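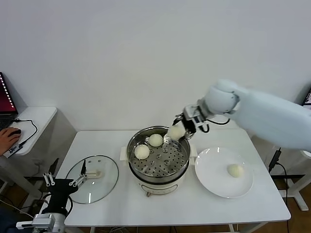

Steamed buns in the electric steamer.

About Onudano

Onudano sells children's books online. Most of what we carry is retold folk tales, creation stories and legends, with a smaller shelf of picture-book history. We have 952 titles in stock and we have read every one of them, including the ones we wish we hadn't.

We are suspicious of "about us" pages. They tend to say that the company was born from a passion, and then there's a paragraph on values. Ours was born because Mitra Daneshvar spent a February trying to buy a decent book of flood legends for her niece and kept landing on pages with five-star ratings and no reviews behind them. She couldn't find out who had told the stories first, who had written them down, or whether the illustrator had ever been credited. The book she finally ordered had 39 pages, six of which were advertising for other books by the same publisher.

What we check

Before a title goes up we look for a named source. "Based on an ancient legend" doesn't count. Whose legend? Told where, and in what language? If the book comes from a living community, we want to know whether anyone from that community wrote it, drew it, or was paid for it. Plenty of handsome books fail at this point, and we get letters from publishers about it.
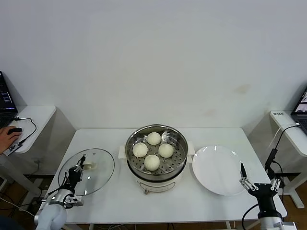
We also read the text out loud, start to finish, to at least one child who hasn't been told to be polite. A retelling can be perfectly researched and still be a slog by page four. When that happens we say so in the listing. We still sell a few of those, mostly to teachers who want the notes at the back.

About star ratings

We don't have them. We tried for a year and took them down. Of the 3127 ratings customers left, most came with no words at all, and a good number were about the mail carrier. A one-star rating for a torn box tells you nothing about a story. Written reviews are open to anyone who bought the book from us, and we leave the bad ones up. If you think a review is unfair, write your own.

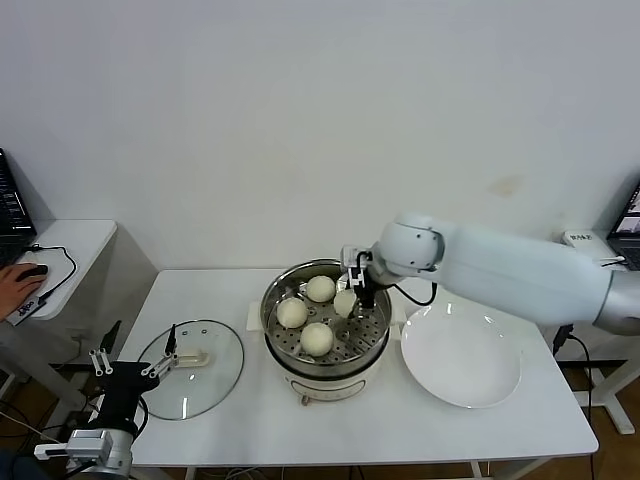

At the steamer, with three whole buns on the tray.

Who is behind it

Mitra runs the shop and writes most of the listings. Söderlund, our warehouse partner, packs and ships the orders. The site runs on Flistisix, a store system we picked because it was cheap and have kept because moving would be worse. We know the search box is bad at accents. Try the last name without them.

We publish nothing ourselves. People ask, and the answer is still no — we don't see how we could review our own books with a straight face.

The Vunach list 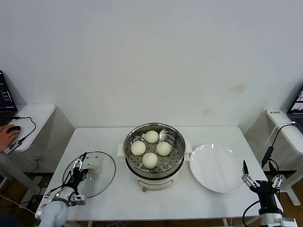
2 min read

Once a year we put out the Vunach list, 17 books we would press on a stranger. It isn't an award. There's no sticker, no entry fee and no dinner, and publishers can't submit. Some of the books on it are out of print, which annoys people, but a library can often get them for you and we would rather you read them than buy something else from us.

The current list went up on Jun 9, 2021. Two titles from the year before were dropped after readers wrote in about the sourcing — they were right, and we had been too easy on a book with lovely pictures.

Questions about an order, a listing or a source note go to Mitra through the contact form. Please include the title. Returns are accepted if the book comes back unread, or close enough that we can't tell.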